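Feb 25, 2023
Opinion – Anežka Dvořáček

The chore chart will not save your marriage

Every few years somebody sells us a new way to split up the housework. This winter it is Zata, an app that gives each job in the house a score and tells you on Sunday night who is behind. My neighbors in Werkdale swear by it. I used it for 30 days and I have doubts.
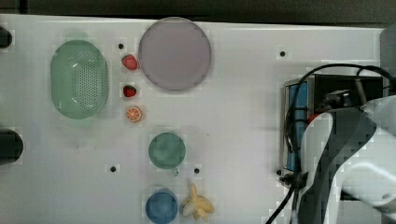
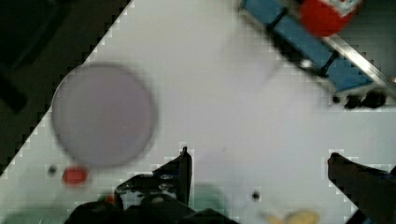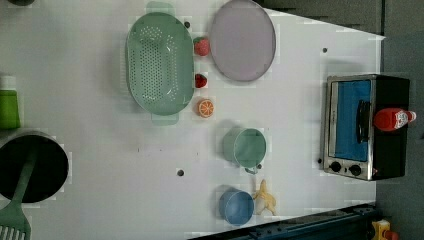 Toy dishes on a white table, and housework as tidy as the apps imagine it.

What gets a score

Washing the dishes earns four points. Noticing that we are out of dish soap earns none, and neither does remembering a dentist's form in September. The app can only score what somebody types in, and in my house the one typing was me. So I had a new chore.

Ilir Omerović, who teaches my son piano, likes it because it ended an old argument about the trash. Fine. I wonder how long that lasts. We had a paper chart once too, and it worked beautifully until the tape gave out.

Who is it for?

The full version costs $119 a year. For that money I expected more than a bar graph of my resentment. My husband finished the month 29 points behind and felt, he said, pretty good about it – he had guessed it would be worse. I have let the trial run out. The soap is still on my list.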